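What Does a Plastic Plum Teach?

Ville Karppinen would like me to know that he has never claimed a toy strawberry makes a child smarter. I bring up his catalog, which says on page two that play fruit "builds the foundations of scientific thinking." He looks at the page for a while.

"I didn't write that," he says. "My business partner wrote that. I would have said it gives them something to do with their hands."

Karppinen runs Fovska, a small play-food business in Dolberg that sells plastic fruit and vegetables to preschools, with a sideline in kitchens and shop counters. He says he supplies 160 classrooms. The full fruit set costs $85, and that's the number that got me into the car. I have two kids, and both of them got through the fruit-naming stage with whatever was in the bowl at home, most of it bruised.

So why would a preschool spend that kind of money on fruit you can't eat?

"Because real fruit in a classroom lasts until snack," he says. "Then you have one apple with 14 bites in it and a smell. Teachers know this. They don't ask me why."

Fair enough, but there's cheap play fruit in every discount store. I tell him I bought a bag of it on the way over. He asks what I paid, and when I tell him he nods like a man hearing about a bad used car.

"And the banana, how is the banana?"

The banana has a seam down the back that you could cut string with. He doesn't gloat much. His point is that cheap fruit is usually hollow, splits along the join, and fills up with whatever the children wash it in. His is hollow too, he admits when I ask, but the join is better. I can't check this in an afternoon, and he doesn't offer to let me saw one open.

Before Fovska he spent five years at Seppälä, a toy wholesaler over in Drukunov, where he bought in play food by the carton. He says that's where he learned to distrust the word "realistic."

"Everybody printed it on the box. Then you open the box and there's a pear the size of a grape and a grape the size of a pear. A kid doesn't mind. A kid will put the grape on the scale and say it's heavy. It's the parents who mind."

I mind, a little. If the selling point is that children learn what fruit looks like, then the size ought to matter, and so ought the color. I ask him whether a three-year-old who learns "peach" from a hot pink ball hasn't learned something wrong.

"They see a real peach later and they fix it," he says. "They do this all day long. They call every dog by the name of your dog, and then they stop."

That's a better answer than anything in the catalog, and it also undercuts the catalog. If they fix it themselves, I say, then the toy isn't doing the teaching. He agrees with me faster than I expected. What he thinks the fruit is good for is sorting, pouring into bags, pretend selling, and arguing over who gets the strawberry. The strawberry is always the one they fight about. He has thought about putting two in the set and hasn't done it.

"Then they fight about something else."

There's a line of talk among preschool suppliers about "open-ended materials," and I've sat through a good deal of it. Acorns are open-ended. So are bottle caps and pieces of cardboard, and they cost nothing. Karppinen has heard this too and it annoys him. He says a child handed a bottle cap will call it a plum if somebody plays along, and that somebody is usually a teacher with a dozen other children to watch. The plum saves a step.

I asked about stems. The stems on toy cherries are the first thing my own kids ever bit off anything, and I've wondered since why anybody makes them. His voice dropped a bit here. He says buyers won't take a cherry without one, because then it's a red ball. Fovska recommends its cherries for three and up, and he tells schools with younger children to leave them out of the bin. Do they leave them out? He doesn't know. He put a card in the box in May saying so. He isn't sure anyone reads the card.

What about washing? Warm water, dish soap, a towel. He won't promise the dishwasher. "Some of them, top rack, fine. The leaves go funny."

He is not a hard man to like, and I left thinking the product was decent and the claims around it were mostly air. I said that to him at the door. He asked whether I'd be printing the part about his business partner.
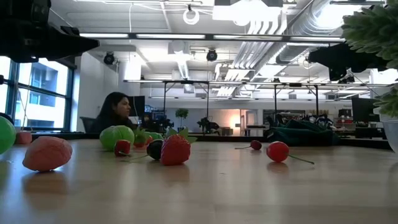 DOLBERG, Tuesday, September 15, 2026

I've kept one test back, and it's my own, with no science behind it. Put the toy fruit on a table and see whether a grown-up can name it all without being told.

The strawberry passes from across the room, with its dimples and its crown of green leaves. So do the cherries. The dark plum I'd give them. After that it gets shaky. The big salmon-pink one with the bumpy skin might be a peach and might be a mango, and there's a smaller pink one that looks more like a peach to me than the large one does. The pale green one with the faint ridges could be an apple, unless it's a melon. I went back and forth on the light green leafy thing and settled on grapes without much conviction.

I put the peach-or-mango problem to Karppinen over the phone. "What did your kids say?" he asked. I haven't asked them yet.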